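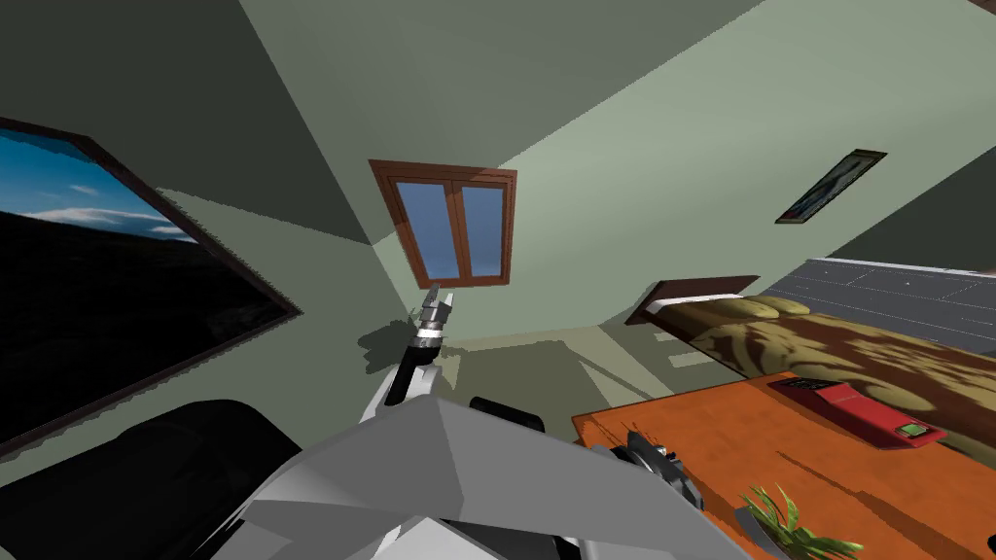
Pale green wall, window, orange table.

I got to Giuliana Cusi's place just before lunch and she had me tasting things before my coat was off (not complaining!). Giuliana runs Bondesetti, the little supper club over in Chisholm that seats 40 people once a month and sells out in an afternoon, and I've been bugging her for an interview ever since I had her bean soup last July.

She didn't set out to cook for strangers. "I was a bookkeeper," she told me, stirring something with one hand and hunting for the salt with the other. "I had four friends over every Friday, then they started bringing their friends, and my sister said, you know people pay for this, right?"

So she rented a hall, borrowed every plate she could find and made lasagna. The first night was a mess. "The oven quit. I had three trays in there, raw in the middle, and everybody already sitting down. Rory Cowie lived across the street, so we ran them over to his kitchen under bath towels."

Rory still comes, by the way, and he still gets a corner piece.

I asked about the recipes, and she pulled out a fat green notebook held shut with a rubber band. It was her grandmother's, and there are 331 recipes in it, all numbered, hardly any with amounts. "She writes 'flour until it's right.' What am I supposed to do with that? I called my mother and she said, well, until it's right!"

We got on to bread after that, and I lost track of my questions completely. She lets her dough sit overnight in the coldest room in the house and thinks most of us rush it. I told her I use the quick yeast and she gave me a look I probably deserved.

The next supper is Sat 2 April, with lamb, greens and an almond cake she's been testing all winter. "I've made it so many times that my husband hides," she said. I had two slices and took another one home in foil.

Recent posts
Finlay Rennie on keeping bees in a small yard
A morning at the Jamitholm flea market
Kenneth MacKinnon fixes old radios

Contact | Copyright Magnus Menzies | Back to top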